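Print this page
E-mail this page
Reading time: 4 minutes
Last updated: May

Robotics Practicum, Handout 5: Picking Up Cloth

Read this before your lab session. Bring your Handout 4 worksheet with the calibration numbers filled in. If you lost yours, the blank is in the course folder under Ikeda, with the other arm paperwork.

Where we are

So far every object you have picked up has been rigid. You found the center of a block, lined the fingers up with two flat sides, and closed. The block was the same shape after the grasp as before it. Cloth changes shape when you touch it, and it rarely lies the same way twice. Most of what you wrote for the block labs will still run, but the part that picks a grasp point will need to be replaced.

The task

One cloth starts in a plastic basket. The arm has to take hold of it, lift it clear of the rim, and set it down inside the taped square on the table. It does not have to be flat when it gets there. Folding is Handout 6.

Teams work on the two arms we used last time, Sesham and Estau. Sesham has the newer wrist camera mount. Estau has a little play in the base joint, so teams on Estau should home the arm again between sets. The sign-up sheet closes Sunday at noon.

Terms used in this handout

Edge: the outside border of the cloth, hemmed or not.
Fold line: a crease where the cloth doubles back on itself. From above it can look just like an edge.
Layer: one thickness of cloth. A grasp may hold one layer or several.
Approach: the path of the fingers from the hover position to the grasp point.

Choosing a grasp point

A fold line is usually the easier thing to grab. It stands up a little, and closing on it gives you at least two layers. The drawback is that you do not know where the rest of the cloth will hang. An edge gives a more predictable hang but is harder to get between the fingers, especially when it lies flat against the basket wall.

Stitching helps. If the border is a different color from the body, a simple color threshold will find parts of it. Do not assume that two pieces of border in the image belong to the same layer. Look at where each piece stops and what covers it.

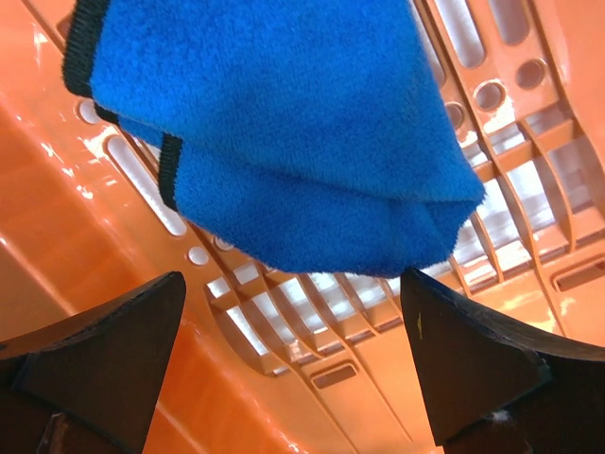 Figure 1. Wrist view with the fingers at the cloth. Black stitched edging shows on more than one layer, and the main crease runs down to the corner at right.

Before you write any code, sketch Figure 1 in your notebook. Mark what you are sure is edge, mark what you are sure is fold line, and put a question mark on anything else. Compare with your partner. You will need the sketch for the write-up.

Notes on the image

Glossy plastic gives bright highlights, and the openings in the basket can come out nearly white. Both will upset a brightness threshold. Work in hue and saturation instead. Blue against orange separates well, so mask the cloth first and search for the border close to the mask. Black fingers and black stitching will both pass a dark threshold, so block out the finger area before you search.

Procedure

1. Home the arm and start the Jikodine logger. Check that the file size is going up.
2. Drop the cloth into the basket from about rim height. Do not arrange it.
3. Move to hover and save one image.
4. Run your grasp point code and write down the point it chose before you move.
5. Approach at the slow setting, close, and lift.
6. Record the result: clean lift, dropped, missed, or snagged on the basket.

Do 17 trials. The first 7 use a point you pick by hand from the image, and the rest use your code. If the basket comes up with the cloth, stop the arm, open the fingers, and count the trial as snagged. Keep your hands out of the basket while the motors are on.

The logger stops at 4,000 samples per file, so start a new file for each trial. Keep your approach to 1,000 samples or fewer, or you will lose the end of the lift.

What to turn in

One write-up per team, two pages at most. Include the notebook sketch, the results table, and one failed trial explained using the saved image and the log. Say which arm you used. Code goes in the team folder and will be run as is.

A team whose code does worse than its hand-picked points can still get full credit if the write-up explains the difference.

E-mail this page
Print this page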